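Grout and Tile Maintenance Technician (Full Time)
Allico Surface Care, Vandarville

Reference: 1362
Department: Residential and Light Commercial Maintenance
Reports to: Walid Abu Hammour, Field Operations Supervisor
Positions open: 2
Start: May

Position summary

Allico Surface Care maintains and repairs tiled surfaces in apartment buildings, clinics, school kitchens and private homes in Vandarville and the Stisia district. The technician inspects tiled counters, walls and floors, removes failed grout and sealant, regrouts, reseals and records the work performed. Most jobs are completed in occupied buildings during normal hours.

The position does not include new tile installation. Work requiring more than 6 replacement tiles in a single room is referred to the installation crew.

Duties

Inspect grout joints for cracking, voids, staining and loss of bond. Record the condition of each area on the standard inspection form before any material is removed.

Remove failed grout by hand rake or oscillating tool to the depth given in the work order. Glazed edges must not be chipped. Damage caused during removal is reported the same day and repaired at company expense.

Mix cement and epoxy grouts according to the manufacturer's data sheet. Batches are weighed on the scale carried in the van. Mixing by eye is not permitted, including for small repairs.

Replace flexible sealant at changes of plane, around sinks and where counters meet walls. Grout is not used in these joints.

Apply penetrating sealer to cement grout after the full cure period. The return visit is scheduled by the technician before leaving the site.
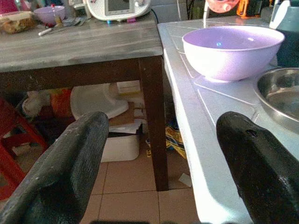
Clean tools and work areas at the end of each visit. Rinse water containing cement is collected in the settling bucket and brought back to the shop. It must not be poured into a customer's sink or floor drain.

Complete the job record, including product names, batch numbers, quantities used and any access problems, before the end of the shift.

Required qualifications

One year of paid work in tile setting, grouting, masonry repair or a closely related trade. Completion of the Valtonen surface repair course may be substituted for six months of this requirement.

Valid driver's license and a driving record acceptable to the company's insurer.

Ability to read product data sheets and safety data sheets in English.

Ability to lift 50 pounds and to work kneeling or bent over a counter for extended periods, with breaks.

Ability to distinguish close shades of white and gray under site lighting. A short color matching test is given at the practical interview.

Preferred qualifications

Experience with epoxy grout in food preparation areas. Experience matching grout color on older installations where the original product is unknown. Spanish or Arabic at a conversational level.

Schedule and conditions

Shifts run from 7:30 a.m. to 4:00 p.m. with an unpaid half-hour lunch. One early shift per week, starting at 5:00 a.m., is required for school kitchens. Overtime is offered during summer closures and is voluntary.

Technicians work alone on residential calls and in pairs on commercial sites. Dust extraction is used for all powered grout removal. Respirators are supplied and fit tested by the company.

Compensation

Hourly rate is set according to experience and confirmed in the written offer. Early shifts carry a supplement of 115 dollars per month. A tool allowance of 1000 dollars is paid after completion of the 90-day probation period. Health coverage begins on the first day of the month following hire. Travel time between job sites is paid. Travel between home and the shop is not.

How to apply

Send a resume and a list of three recent jobs to the Vandarville office, quoting reference 1362. For each job, state the type of surface, the products used and your own part in the work. Photographs may be attached but are not required.

Selected applicants will be invited to a practical interview lasting two hours. The test consists of raking out and regrouting a sample panel, replacing one sealant joint and completing an inspection form. Materials and protective equipment are provided. Applicants may bring their own hand tools.

Questions about duties or the practical interview should be addressed to Walid Abu Hammour. Questions about pay and benefits should be addressed to the office. Applications are reviewed in the order received, and the posting will be removed when both positions are filled.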